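FOR IMMEDIATE RELEASE 8/9/21

Ó Ceallaigh Matchbook Collection Opens to the Public at Omlow Hall, Bimham
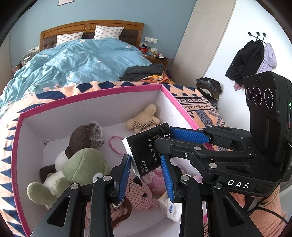 Black pocket tissue packet above plush toys in a pink-rimmed storage box.

BIMHAM - The Ó Ceallaigh Collection of matchbooks, match safes and related paper has a home. Omlow Hall has finished the back gallery and the doors open next month. Free on weekdays. First public showing of any size, after 40 years in a private house.

Short version for anyone on deadline: a big collection of American restaurant, motel and bowling alley matchbooks, most of it from before the zip code. 275 pieces in the opening display. The rest in flat files, by appointment, once the flat files are bolted down.

What's in it

Mostly matchbook covers. Diners, supper clubs, motor courts, savings banks, feed stores, a good run of roller rinks. Strong on the Midwest, thin on the West Coast, nearly nothing from New England, which the family says was a matter of where the car went. Covers were bought out of coffee cans at flea markets, traded by mail, or picked up off the bar by the register. Some still have the matches. Most don't. Anything with matches in it goes in a metal case by itself and stays there, per the fire marshall.

Also four binders of salesman's samples, with the blank space where the name of the business would go. These are the pieces collectors ask about. They were never meant to leave the sales office and the printing is sharper than on the covers that got used. Stock designs: a rooster, a cocktail glass, a leaping fish, a nurse. You will find the same rooster on a chicken place and on a hardware store. The display puts them side by side.

Then the odds and ends. Match safes in tin and brass. Wall holders. Ashtrays with a slot for the box. A small group of feature matches, the kind where the sticks themselves are printed so you open it up and there's a row of bottles or a line of dancers. Those are shown open and will be swapped out because the color fades.

Not in it: lighters. Please don't call about lighters.

How it's arranged

By kind of business, not by state. There was some back and forth over this. The family had it by state in shoe boxes, then by town, and the index cards go along with that. Omlow Hall wanted visitors to be able to walk in and look at a wall of bowling alleys. So the wall is bowling alleys, and the index cards are at the desk if you want to look up your home town. Cards are photocopies. The originals are getting soft at the corners.

Mounting is corner slips, no glue, no tape. A lot of the covers came out of old albums where someone had run cellophane tape down the spine and that brown stain is there for good. Those are shown as is. We get asked about taking it off. We leave it.

Boxes and labels

Karano supplied the acid-free boxes and the drawer liners at cost and also made up the small stands for the match safes. Delivery was held up in the spring, part of it arrived in March and the lids came well after that. Everything is now boxed. Labels are typed and give the business, the town if known, the printer if it's on the saddle, and where the piece was found when someone wrote that down. Plenty of labels say "not known." If you know, there is a pad of slips by the door. Pencil only in the gallery please.

Collecting today

The collection stopped growing a good while back, when bars and restaurants quit giving matches away. A few pieces have come in since then, gifts from friends mostly. Omlow Hall isn't buying for it. It will look at donations of the following, after a phone call or email first:

Bimham businesses, any period, any condition
Salesman's samples, complete binders or loose pages
Printers' order forms, price lists, letters
Photos of matchbook displays on store counters

Do not mail matches. It is against postal rules unless they are packed and declared a certain way and the Hall is not set up to recieve them. Pull the sticks out first, save the staple if you can, press the cover flat under a book for a few nights.

No appraisals at the desk. Common covers are common, and a shoe box of them will usualy bring less than people hope. There is a handout with general advice on storage: cool, dry, out of the sun, no magnetic album pages, no rubber bands. Ask for it or request a copy by email.

Opening month programs

Swap table, Saturdays, in the front room. Bring duplicates. Trades only the first hour, cash after that. Covers only, no full books.

Album workshop for beginners. Covers how to strip a book safely, how to flatten, how to use slotted pages. Limit of three albums per person so we get through everybody. Materials fee to be posted.

Kids' table. Design your own cover on card stock, fold it, staple it. No matches anywhere near it.

A printed checklist of the opening display will be on sale at the desk. Staple bound, black and white, with a color cover. If the printer is late it will be on sale the week after.

Getting here

Omlow Hall is across from the Bimham post office. Park behind, not in the post office lot, they do tow. Ramp on the side street. The back gallery is down one short hall and is kept dim for the paper, so give your eyes a minute. No flash. Bags can go in the front room on the hooks.

Groups, schools, and collecting clubs should book ahead. Roughly half the weekday mornings are already spoken for.

Press

Photos of individual covers available on request, please say what size you need. Press can come in the afternoon before opening while cases are still being filled. Call ahead so the side door is unlocked. Credit line to read: Ó Ceallaigh Collection, Omlow Hall, Bimham.

Contact: Omlow Hall front desk, weekdays, closed for lunch. Leave a message, it does get checked.

###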